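Smudges on a pale green plastic tray, and how to group things in baskets?

Posted in Home & Storage, 26 March 2018

Fimthorpe
Sorting out the odds and ends in our kitchen and getting nowhere. I've got two wicker-style baskets, one orange and one dark brown, plus a big pale green plastic tray with a low lip. Plan was tins in the orange one, and cloths and towels folded on the tray so they're easy to grab.

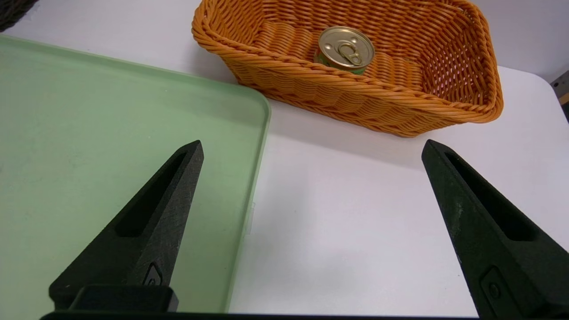
Two problems. The tray has gone smudgy and washing up liquid only half shifts it, looks fine wet then the marks are back once it dries. And I can't decide if tins should live in a basket at all, the weave is plastic but I worry about it sagging. Ours is 19 cm across the short side if that matters. Oh and what do I do with the brown one. Rented place so no drilling, and I don't want to buy anything if I can help it – already spent too much on jars. Thanks all

Karico
bicarb. teaspoon of it, bit of warm water, rub round with a soft cloth, rinse. dont use a scourer you'll scratch it and then the muck gets in the scratches and you'll never get it out, ask me how I know. tins in the basket is fine

Florian Schwaiger
Agree on the bicarb but rinse it twice, the first rinse leaves a white film and you'll think it hasnt worked. Dry it straight after with a tea towel. If you leave it on the rack the water marks come back, we have hard water here and it's the same every time. A splash of white vinegar in the last rinse helps, not at the same time as the bicarb, they just cancel out.

On the tins. A standard 400 g tin is nearer half a kilo with the can, so four or five of them is over two kilos. Sitting on a worktop, no bother. It's carrying it about by the rim that does the damage. Small tins, the 200 g sort, I wouldn't think twice. Heavy ones in the middle, light stuff round the sides, and slide the whole thing out with both hands – don't yank it by one edge.
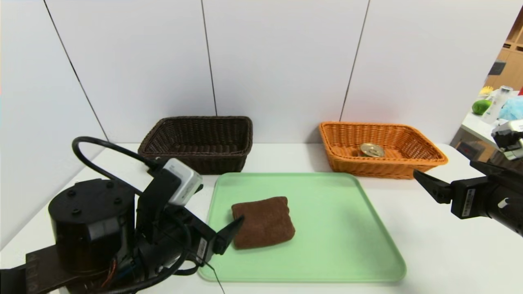

For the layout I'd go by how often you reach for things. Baskets along the back against the wall, tray at the front, folded brown towel on it where you can get at it without leaning over. Orange one on the right with the tin in, dark one to the left of it. I'd give the dark one the things that look messy, so packets, stock cubes, half used bags of rice with a peg on. Darker colour hides the crumbs too. Shake it out over the sink now and then.

One thing, don't put damp cloths on the tray. The lip holds the water and they go musty in a day. Ours did, had to boil wash the lot. Fold when bone dry, in thirds then in half, and you get a neat block that doesnt flop over.

Briso
We had tins in a basket for some 17 months before the rim started to go and that was my son dragging it off the shelf every morning. Line the bottom with an old placemat, stops the ring marks. Never tried vinegar on plastic so can't say.

Fimthorpe
Thanks, bicarb has done it, mostly. One mark left near the corner but I can live with that. Going with packets in the brown basket and will dig out a placemat for the tins. Will see how the rim's doing by the end of April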